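Welesari Home Help
Table and Kitchen > Cloths and Dishes

Satin jacquard cloth under dark dishes: how do I keep it flat and unmarked?

Posted by Tamara Marinescu
20 February 2019

I have a mint-green satin cloth with a woven pattern, flowers and leaves in one part and a small checkered grid in another. The table it goes on is white with a bit of grain pressed into the top. The plates are round, with a dark charcoal rim, painted blocks in cream and brick colors, and a cream center. The undersides are glossy black.

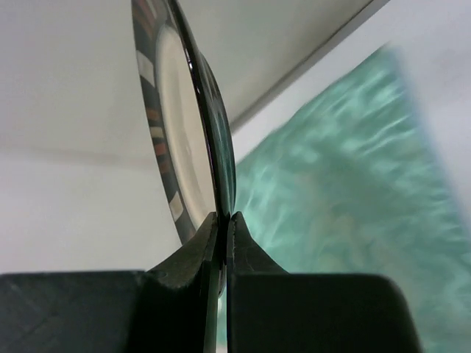
My trouble is mostly with the cloth. It slides whenever a plate is put down or picked up, and by the end of a meal it has bunched into ridges. I have ironed it twice and both times it came out with shiny patches that don't match the rest. The label has been cut out, so I don't know what the fiber is. I also can't tell if the dark undersides are going to leave marks on something this pale.

I would like to use it in March when my sister's family comes for a week. I don't need it perfect. I need it to stay where I put it and to look reasonably smooth. A store in town wants 59 dollars for a fitted pad, and I would like to know if that is worth it before I spend the money. The cloth itself cost less than that.

Florin Pop

Buy the pad or don't use satin. I had one of these and it went in the donation bag. Cotton is easier.

Remedios Pascual

I've used satin jacquard cloths for years and the sliding can be fixed. You need something with grip between the cloth and the table. A fitted pad is one way, but the open-weave rubbery liner sold for kitchen drawers does the same job. Cut it a couple of inches smaller than the cloth on every side so it doesn't show. Try a small piece on the table first and leave it for a few days. Some liners stick to painted or coated tops, and on a white one you would see it. I use the Folla kind and lift it once a week to wipe under it.

For the ironing, work on the back of the cloth only. The shine you got is from pressing the face with the iron too hot. Set it to the lowest heat, put a thin cotton dish towel between the iron and the satin, and press down and lift. Don't push the iron along, especially over the woven flowers, where the threads float on top and flatten easily. If the cloth is polyester the shiny patches are probably permanent. If it isn't, steam sometimes brings them back a little. Hold the steamer a few inches off and let it dry flat.

As for fiber, pull one thread from the inside of the hem and hold it with tweezers over the sink and touch a match to it. Polyester melts into a hard bead. Silk or rayon burns to ash. Do this with the window open.

Between uses, don't fold it into a square. Roll it on a cardboard tube with the pattern facing in -- wrapping paper tubes are fine if you cover them with a clean sheet of tissue. A cloth left in a heap picks up small creases in every direction, and those take longer to get out than one fold line.

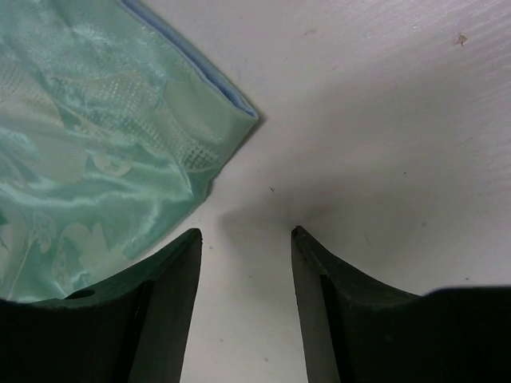
Grigore Dumitrescu thinks the tube is more trouble than it is worth in a small apartment, and hangs his over a padded pants hanger in the closet. It leaves one soft line across the middle, and he sets the bread basket on it.

I've done the hanger too and it works well enough. Put it at the end of the rod so nothing presses against it.

On the plates, glaze by itself doesn't come off on fabric. What leaves marks is the ring on the bottom where a plate stands. On many plates that ring is unglazed and a little rough, and it can hold gray grit from the dishwasher or the cabinet. Run a finger around it. If it feels like fine sandpaper it can snag a satin thread, and a snag in jacquard shows. Wipe the ring with a damp cloth before setting the table, and lift the plates when you move them. 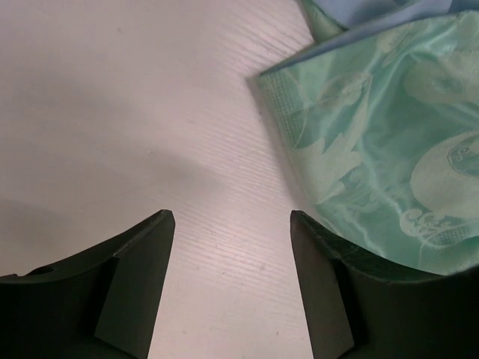

Can I wash it in the machine if I don't know the fiber? I would wash it by hand in cool water until you've done the thread test. If it's polyester, a mesh bag on the gentle cycle is fine, with no bleach and no softener. Hang it over the shower rod to drip and don't wring it.

I'd skip the 59 dollar pad for now. Try the liner first, and if the cloth still moves you can get the pad later.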